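Do you wash a new mug before you use it?

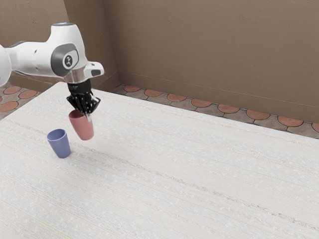
clanusfan
Posted at 9:14 pm
Bought a set of mugs from Starnell in April and my sister watched me pour coffee straight into one like I'd licked a subway pole. I've done this for 19 years. Am I the weird one?

bomwood_bill
Yes.

teaspoon30
It sat in a warehouse, then a truck, then on a shelf where 30 strangers picked it up to look at the price on the bottom. Wash the mug.

clanusfan
A rinse, then. I could live with a rinse.

teaspoon30
A rinse is what people do when they want credit for washing.

nasr_kitchen
I worked the housewares floor at the Bomwood outlet for 3 years. We dusted those shelves when the district manager visited. He visited twice.

bomwood_bill
See, I was only guessing and now I feel ill.

gravelroad
Going to disagree with everybody. The coffee is close to boiling. What exactly is going to survive that?

teaspoon30
Sticker glue. Box dust. The outside of the rim, where your mouth goes and the coffee doesn't.

gravelroad
OK, the rim is a fair point. I still won't be doing it.

clanusfan
Washed all of them tonight. One handle came off in the sink, so thanks for that.

nasr_kitchen
Starnell will swap it if you kept the box. Did you keep the box?

clanusfan
I did not keep the box.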